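To: members' list, Dralitcombe Allotment and Orchard Society
From: Secretary to the Society
Date: Jun 16, 2018
Subject: Re: Water charges and the Osby tank

Dear members,

Thank you to all who have written on the subject of the water supply. One message is quoted below in full, as it raises most of the points that have come up, and the reply that follows is intended for the whole list.

> I have read the notice on the board and I am still unclear on three points.
> First, the notice says the charge will change "at renewal," but some of
> us renew in the spring and others in the fall. Which renewal is meant?
> Second, the lower plots get very little pressure in the evening when the
> upper plots are watering. Will the new tank at the Osby end help with
> this, or is it only there for dry spells?
> Third, I would like to know whether hoses may still be left connected to
> the standpipes overnight. The rules we were given when we joined say one
> thing and the notice says another.
> I have no objection to paying a fair share. I would like it set down
> plainly what the share is for.

On the first point, the new charge applies to every plot from November, whatever the date on the individual agreement. Members who renewed this spring will receive a separate bill for the remaining months and will not be asked to sign a new agreement. The wording on the board will be corrected.

On the second point, the tank holds 1,000 gallons and is meant chiefly as a reserve. It will be filled from the Brundton main overnight, when demand is low, and will feed the lower standpipes by gravity during the day. Members on the lower plots should therefore be drawing from the tank at the hours when pressure has been poorest. The upper plots will remain on the main. The connecting pipe has been laid as far as the compost bays, and the remaining length will go in once the hedge along the track has been cut back.

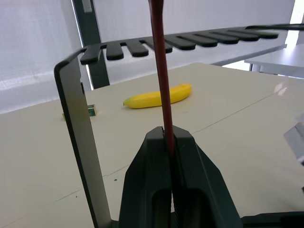 Which standpipes will be closed while the pipe is being connected?

The two nearest the compost bays will be shut off during working hours and reopened each evening. Members who rely on them are asked to use the standpipe by the Osby gate in the meantime.

On the third point, hoses must be disconnected and coiled when a member leaves the site. The older rules allowed a hose to stay on the tap if the tap was closed, and that allowance was withdrawn when the supply agreement was last revised. Copies of the older rules are still in circulation – some were handed out as recently as last year – and members who have one should discard it. The current version is pinned inside the door of the tool store.

The supply agreement also requires a check valve on any hose used to fill a barrel, pond or sprayer. Valves may be borrowed from the tool store and should be signed out in the book.

As to what the charge covers, it pays for metered water, the annual inspection of the standpipes and the upkeep of the tank. It does not pay for the tank itself, which was bought from the sale of the Ferreira strip, nor does it pay for repairs to damage caused by a member. The last meter reading was 988 units. The next will be entered on the sheet in the tool store, where any member may look at it.

Several members have asked about collecting rainwater. Barrels are permitted on all plots without application, provided that they are covered and stand clear of the path. Larger containers need written consent, and a sketch showing where the container will stand should be sent with the request. Consent will not be given for anything placed on the Brundton boundary, where access to the ditch must be kept open.

Sprinklers remain prohibited at all hours. Soaker hoses may be used in the evening while the member is present on the plot.

Members who wish to raise a further point are asked to reply to this list under the same subject line, so that the replies can be kept together. Billing questions about a single plot should be sent to the Secretary directly and should give the plot number.

Yours faithfully,

The Secretary
Dralitcombe Allotment and Orchard Society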